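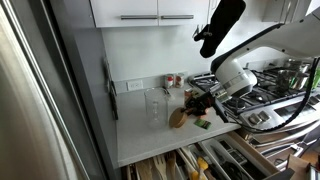 7 Aug 2024

Sokthorpe kitchen, lids and what lives near them.

Carried on from the last entry, where I claimed the counter would be sorted by the end of the morning. It was a long morning.

The subject is glass storage with loose round lids, and whether anyone with a normal kitchen and a normal temper should own it. I have been in favour of it for years, mainly on looks. The case against is in my handwriting on the previous three pages and I stand by most of it.

First job was to find out what the tall jar holds. The listing for it is gone and the sticker went in the wash. Filled to the brim with water from the scales jug it took 1483 ml. A sensible working fill, with the lid seated and room for a scoop, is well short of that. Weighed in rice up to where I would stop in real life: 878 g. So a kilo bag does not fit. It has never fitted. There is always a sad rolled-up end of bag with a peg on it, living behind the jar that was bought to get rid of the bag. I have written this on the shelf list in capitals and underlined it.

Lids next. The habit in this kitchen, mine included, is to take the lid off and put it down flat on the counter, underside down, on whatever happens to be there. Crumbs, mostly. Then it goes back on the jar and we all wonder about the bits in the oats. From now on, underside up. I tried it for the rest of the day and got it wrong twice, once while saying it aloud.

A lid stood on its rim will roll. I mention this for completeness. The counter is not as level as I had told people, and the roll is towards the hob.

Also tried the lids one-handed, which is how they get used when the other hand is holding a spoon. A straight pull up is fine if the lid was put on lightly. If it was pushed down it brings the jar with it for a bit and then lets go, which is bad for the nerves. A small twist first, then lift. Same going back on: set it on square, quarter turn, stop there. Pressing down hard does nothing for the seal that I could measure and makes tomorrow worse.

Packets. They collect by the hob at Sokthorpe like leaves in a gutter. Sauces, seasonings, small things that came with bigger things. The plan was one shallow tray for the lot. The tray is at Govel, where it is apparently doing sterling work under a plant. Until September, when somebody is next going over there with a car, packets go in an old soup bowl. It looks terrible and works perfectly well.

Tins stay along the back wall. I did try them in the cupboard and stopped opening the cupboard, so we had beans for months without knowing it. Labels facing out, please. A tin turned to the wall is a lucky dip.
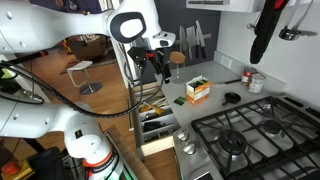 Does the lidded jar need to stand at the back of the counter, or can it live next to the drawer it gets used with?

Keep it at the back, in the corner, and bring it forward when it is wanted. The front edge belongs to whoever has the drawer open, and an elbow coming up out of a drawer with a ladle in it wins against glass every time. It costs one reach a day.

Which brings me to the drawer. It has compartments and for a long time they meant nothing at all. I took everything out, wiped the dividers, and put back only what I could remember using since Easter. The rest is in a box marked Govel. Govel has not been told.

Rule of thumb arrived at while kneeling on the floor: long things in the long compartments, and anything you have to untangle from something else goes on a hook or goes away. Whisks are the worst offenders. A whisk in a drawer is holding hands with everything.

Sponge: not next to food. I know it is handy there. It was handy there all day and I moved it several times and each time found it back, and I am fairly sure I was the one doing it.

Small skillet can stay out. It is used most days and it is heavy enough to put people off borrowing it. It should be dried on the ring and not left to think about things in the sink. Handle turned inwards, whatever the recipe says you are in a hurry about.

Bulbs: the ones under the cupboards at Govel are 3000 K and kinder to look at than ours. Ours make cork look like biscuit and biscuit look like cork. Low priority. Writing it down so that I can stop saying it.

Back to the glass. There are two schools here on the jug with the cork. One says it is for water and should be on the table. The other says it is too much bother to clean and should be for pasta. I was in the second school until I tried to get spaghetti out of it without snapping any.

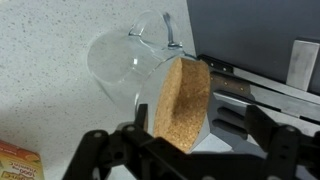
So it is a water jug, and it needs looking after like one. Cork off as soon as it is washed, and left off overnight. Corking it damp gives you a smell by morning that I would describe as boat. The cork itself wants a quick rinse and a wipe, no soaking and no dishwasher. I soaked one last year to see what would happen. It swelled, went in beautifully, and came out in pieces over a weekend.

Lift by the handle with the other hand under the base if it is more than half full. Lay it down only on a cloth, and only if you intend to stay and watch it. The handle stops it rolling one way and has no opinion on the other.

Replacement corks: Strachan list them by top diameter, Dinda list them by the diameter of the bit that goes in, and neither says so anywhere near the price. I have ordered the wrong one from both. Measure the neck with the callipers from the workshop drawer, write both numbers on masking tape, and stick the tape to the underside of the shelf. Done for the jug. Not done for the jars, as the callipers had wandered off by then.

Left to do:

Callipers. Ask at Govel first.
Neck measurements for the rest, taken twice.
Shim under the counter at the hob end, or accept the slope.
Decide about the rolled-up end of rice. Currently supper.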